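Sorting the odds-and-ends bin, quick version. Updated 14/08/2026, mostly because Lurdes asked me to write down how I do it so she can stop texting me.

This is for the bin (or drawer, or basket, or that one shelf) where small stuff lands. Toys, pouches, single slippers, things out of coat pockets. Not for paper. Paper is its own page.

## What you need

- one big bin with a flat floor, metal or hard plastic
- a second bin or a divided one, for stuff that's leaving
- a table at waist height. Not the floor, your back will hate you
- damp rag, dry rag
- masking tape and a marker
- a timer if you get distracted. I do

I use plain gray bins. Scratched is fine, mine are a mess. Skip the fabric cubes - crumbs get in the seams and the sides flop over when you reach in.

Bought labels are optional. Benedita swears by the Stomeo ones, I think tape does the same job and peels off cleaner. Tried the Onon lid set too, sent it back, lids just make people pile things on top.

## Step 1: Dump it

All of it, out on the table. Don't pick through the bin from the top, you'll quit halfway and the bottom layer stays there another year. Shake out the corners. Wipe the floor of the bin now while you can reach it. Damp rag first, then dry.

If the bin is metal, dry it properly. Soft toys go back in there later and you don't want them picking up gray smears. Old scratches hold grime, so go over those twice, with the direction of the scratch and not across.

## Step 2: Three quick piles

Fast. Couple seconds per thing.

1. Stays in this room
2. Lives in another room
3. Leaves the house

No "maybe" pile. Thabiso had a maybe pile and it is now a maybe closet.

Broken stuff goes in pile 3 unless you can fix it today, with something you own already. Missing its other half (sock, glove, slipper)? Tape a note on it and give it until June. If it hasn't turned up, out.

## Step 3: Soft stuff

Do soft before hard. It's bulky and once it's gone you can see the table again.

- Check seams. Squeeze, look for stuffing coming out.
- Check patches and stitched-on faces. If an edge lifts, sew it before you wash it, not after. The machine will take it right off.
- Plush that can be washed: inside a pillowcase, cold, gentle, knot the top.
- Plush that can't: rag and a drop of dish soap, surface only, then air dry standing up if it'll stand.
- Fuzzy fabric goes flat when it dries. Brush it with a dry toothbrush while it's still a tiny bit damp.

Don't put it back until it's dry all the way thru. Press the thickest part against your cheek, if it feels cool it isn't done.

## Step 4: Pouches and flat cloth things

Unzip, untie, unfold, whatever it does. Turn it inside out. There's always something in the corner. Nga Từ found a spare mailbox key in one after paying for a new lock.

Empty ones: fold flat, stack, done. Don't nest them inside each other or you will forget the inner ones exist. Black ones get lint like crazy - a loop of tape around your hand does it.

If you have more pouches than things to put in pouches, you know what to do.

## Step 5: Small hard stuff

Now the bits. Put like with like and don't get fancy about it. Anything with a battery, take the battery out before it goes away for long. Anything small enough to swallow goes up high if there are kids around.

Jar or small box for the really little things. They shouldn't be loose on the bin floor, they just slide under everything.

## Step 6: Put back less

Only pile 1 goes back. Biggest soft thing first, standing up along the side wall. Then flat things on the floor, small things near them. Keep everything to one side and leave the other side open. You want bare floor showing. That's your landing space for the next couple weeks, and when it's covered, time to sort again.

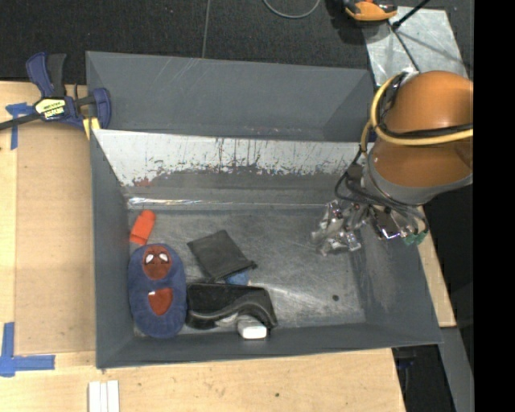

*Soft Spider-Man thing up against the left side, black cloth piece flat near the middle, right side mostly clear.*

Bright stuff is easy to find again so it can go in the corner or at the back. Dark stuff goes in the open where there's some light on it. Black cloth in a gray bin under a big plush = gone.

## Step 7: Label and walk away

Strip of tape on the front, one word. "SOFT" or "BITS" or the kid's name. If you need more than one word the bin is doing too many jobs.

Pile 2 gets carried to the right rooms now, before you sit down. Pile 3 into the second bin and out by the door. Adelino leaves his in the hall for weeks and things crawl back out of it, so take it the same day if you can.

## How long

Mine took roughly 51 minutes the first time. Goes faster after that. Lurdes did hers with the radio on and quit in the middle of step 4, which is also fine, just put the open piles in seperate bags so you can pick it up again tomorrow.

Washing notes for the plush are on the laundry page. Stain chart too, when I get to it.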